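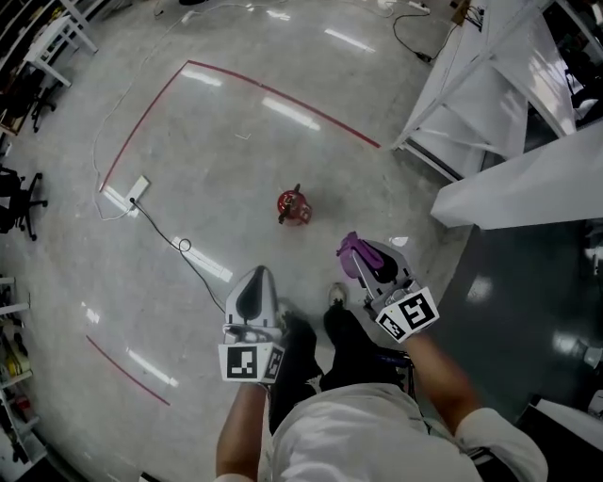
Gredik: marker tracking and stream alignment for hand-held grippers

Gredik takes the recordings from a head camera and two gripper cameras and writes one aligned episode per take. It does three jobs: it finds the fiducial markers on the gripper bodies in the head view, solves a pose for each gripper, and puts all three video streams on a common clock. It does not train anything. The output is read by Rostero, which has its own README.

Status

Version 2, tagged 17/12/2019. The file layout is fixed. The command line options may still change.

Contents of the sample set

The sample set is called Postcombe and holds 813 takes. Of these, 753 pass every check and are listed in accepted.txt. The remaining takes are in held.txt with a reason code against each. They are kept in the download so that changes to the checks can be tested against them.

Each take is a folder:

head.mp4, left.mp4, right.mp4
poses.csv (one row per head frame, both grippers)
clock.json (offset and drift for each stream)
notes.txt (may be empty)

Running it

gredik align TAKE_FOLDER
gredik poses TAKE_FOLDER --markers markers.yaml
gredik check TAKE_FOLDER

Run align first. The poses step reads clock.json and stops with an error if it is missing.

Marker poses

Each gripper is treated as a rigid body with its markers at known places. The layout goes in markers.yaml, measured from the gripper origin. If two faces are visible, both are used in a single solve. If one is visible, the solver returns two candidate poses and keeps the one closer to the previous row. Rows with no marker are left blank and flagged; Gredik does not fill them in.

The most common mistake is a left and right layout swapped in markers.yaml. The check step catches this only when the hands are well apart.

Gripper views

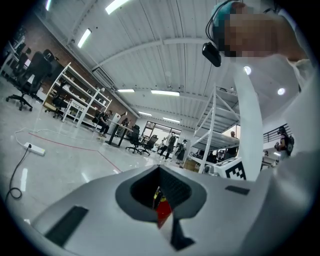
The gripper streams need a fixed mask before any background features are matched. The tool body can take up much of the lower image, as it does in this view, and features found on it stay put while the room moves. A marker may also show up there, such as the one on the white panel at the foot of the post, and it must not be passed to the head-view solver. Strip lights and their reflections on a glossy floor give strong corners that match badly between frames, so the default mask settings also drop saturated areas.

Masks are stored per camera in masks/. Redraw them whenever a camera is refitted.

Faces in the gripper streams are pixelated before export. The pixelated area is added to the mask for that frame.

Known problems

Takes started before the head stream is running get a negative offset. Rostero rejects these.
check reports error 59 for both an unreadable video and an empty one.
Drift is modelled as a straight line, and long takes may need splitting.

Contacts

Alignment and clock code: Anong Chareonsuk
Marker layouts and masks: Slavica Atanasov
Sample set, including removal requests: Prasert Kongkaew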